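第四章 仪式前的场地与文书准备

4.1 适用范围

本章适用于使用 Drollura 仪式套件举办命名礼、结婚纪念礼及成年礼的主礼人。宗教团体内部另有礼规的,应以其礼规为准,本章仅作补充。法定婚姻登记不在本套件的适用范围之内,主礼人不得以套件内的任何文书代替登记机关出具的证件。

首次使用者应先读完第二章“主礼人的职责”和第三章“与家庭的初次面谈”,再进行以下各步。已按旧版手册主持过仪式的主礼人请注意,4.4 节的签署次序与旧版不同。

4.2 套件内容核对

1. 收到套件后,将全部物品平放取出,对照随附的装箱单逐项勾选。

2. 检查纪念证书。证书纸张应平整,边角无折痕,烫印文字无脱落。每份套件附正本一份、备用本一份,备用本未印编号。

3. 检查誓词册。誓词册共 74 页,装订线在左侧。如有缺页或倒装,请勿自行拆订,应连同装箱单一并寄回。

4. 检查登记簿插页。插页须与主礼人所持登记簿的型号一致。Ileck 型为四孔,Hokthorpe 型为六孔,两者不可混用。

5. 在装箱单下方签名,由主礼人保存。

注:九月以后发出的套件不再附带蜡封。已备有蜡封者可继续使用,但不得将蜡封直接压在烫印文字上。

4.3 场地的确认与布置

1. 至少提前一周与场地管理方书面确认使用时段。时段应包括布置和收拾的时间,前后各留一小时为宜。

2. 确认参礼人数。套件所附的座位安排表适用于小型仪式,人数较多时,请使用附录三的大型场地表。Kılıçarslan 会堂的主厅可容纳 1,175 人,凡在该厅举行的仪式,必须另设一名引导人,并在仪式前与主礼人共同走场一次。

3. 确定主礼位置。主礼人应面向来宾,受礼人立于主礼人前方,侧身相对。主礼人与第一排座位之间应留出可供两人并行的通道。

4. 安放文书桌。文书桌应稳固,高度以站立签字时不需弯腰过深为准。桌上只放置本次仪式所需的证书、登记簿和书写用具。

5. 试音。请一人坐在最后一排,主礼人以平常语速朗读誓词册的首页。末排听不清楚时,应调整扩音设备,主礼人不宜依靠提高嗓门来弥补。

6. 核对出入口。迟到的来宾应由后门或侧门入场,诵读誓词期间暂缓入场。

注意:使用明火蜡烛须事先取得场地管理方的书面许可。布幔、纸花和悬挂物附近一律不得点燃蜡烛。有幼儿参礼时,建议改用电子烛。

布置完成后,主礼人应在来宾席的前、中、后三处各停留片刻,确认受礼人不会被花架或扩音设备遮挡。受礼人或来宾使用轮椅的,通道与座位须预先留出,不得临时搬移他人座椅。

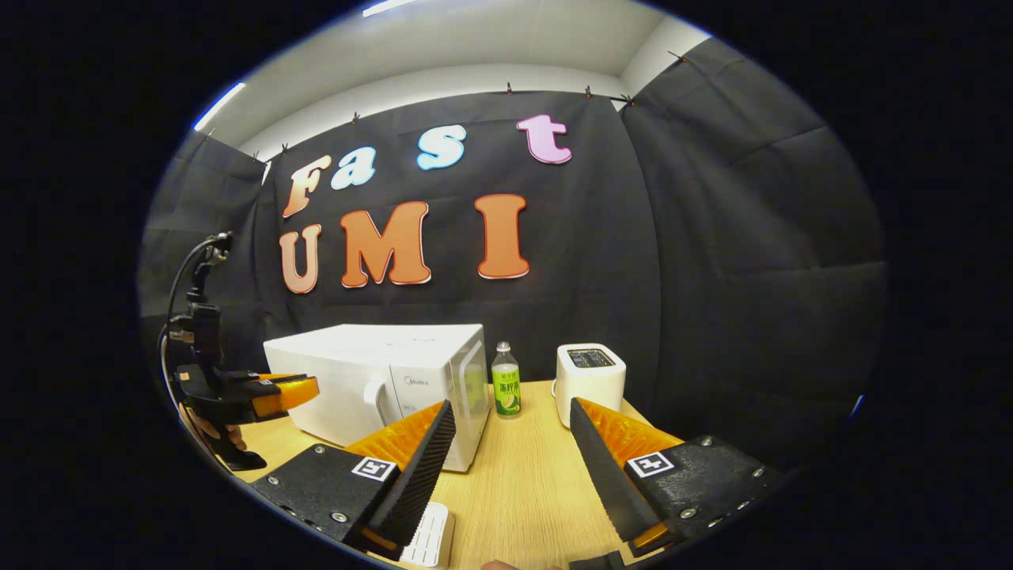
场地确认无误后,请将座位安排表一式两份,一份交引导人,一份夹入誓词册封底。座位如有变动,应由主礼人一人在两份表上同时更改,家属提出的口头更改也须经主礼人登记。

4.4 文书的填写与签署

1. 填写姓名。受礼人姓名须与其本人书面提供的写法完全一致,包括变音符号和大小写。例如 Hülya Aydoğan 不得写作 Hulya Aydogan。姓名以非拉丁文字书写者,可在下一行附注读音。

2. 填写仪式种类。请使用誓词册目录中的正式名称,不使用简称或昵称。

3. 填写日期和地点。日期以仪式实际举行之日为准。仪式跨越午夜的,以诵读誓词的时刻为准。

4. 墨迹干透之前不得合上文书夹。建议使用黑色或深蓝色档案墨水,不得使用可擦墨水。

5. 按下列次序签署:受礼人,见证人,主礼人。旧版手册规定主礼人先签,现已废止。

6. 主礼人签名后,在登记簿插页上抄录证书编号,并请一名见证人核对。

样例:受礼人为 Zübeyde Kocabaş 与 Serpil Uysal,见证人为 Mio Kamata,主礼人为 Hülya Kaplan。四人签名应各占一行,不得并列于同一行。样例的完整版式见附录一。

注:证书填写有误时,不得涂改或使用修正液。应在错误的证书上斜划两线,注明“作废”,改用备用本,并将正本编号填入备用本右下角的空格。备用本也填写有误的,请按 4.6 节申请补发。

4.5 受礼人为未成年人的仪式

命名礼与成年礼的受礼人如为未成年人,除 4.4 节的要求外,还应办理以下事项:

1. 取得至少一名监护人的书面同意。同意书应在仪式举行前交给主礼人,不接受事后补签。

2. 命名礼由监护人代为签署,在签名后注明“代”字。成年礼由受礼人本人签署,监护人在见证人一栏签名。

3. 誓词应以受礼人能够理解的语言诵读。誓词册附有简本,可在面谈时由家庭选定。

4. 仪式中涉及触碰受礼人的动作,如抚额、洒水、披衣,应事先逐一说明并得到本人或监护人同意。受礼人当场表示不愿意的,应立即略去该动作,继续其后的程序,不作评论。

注意:未经监护人书面同意,主礼人不得将未成年受礼人的姓名用于公告、会刊或网页。

4.6 补发与寄回

1. 补发申请由主礼人提出,受礼人不能直接申请。申请书应写明原证书编号、损坏或遗失的情形以及收件地址。

2. 因印刷或装订问题要求补发的,不收取费用。因填写错误或保管不当要求补发的,按附录四的收费表办理。

3. 寄回物品须使用硬质封套。证书不得卷起或对折。

4. 每一批次印制 1,000 份证书,编号连续。补发的证书使用当前批次的编号,与原编号不同,主礼人应在登记簿插页上并列记录新旧两个编号。

5. 处理时间约两周。仪式日期临近的,请在申请书首行注明“急件”。

4.7 仪式当日的检查

主礼人应于来宾入场前到达场地,并依次完成下列检查:

1. 证书正本、备用本、誓词册、登记簿均在文书桌上。

2. 书写用具至少两支,已在废纸上试写。

3. 见证人已到场,并知道签名的位置。

4. 扩音设备已开启,电池电量充足。

5. 通道与出口畅通。

6. 引导人(如设)已取得座位安排表。

任何一项未能完成的,应先处理该项,再请来宾入座。仪式延迟开始时,由主礼人或引导人向来宾作简短说明。

仪式结束后,证书正本当场交给受礼人或其监护人,备用本由主礼人带回。登记簿插页应在当日归入登记簿,归档办法见第五章。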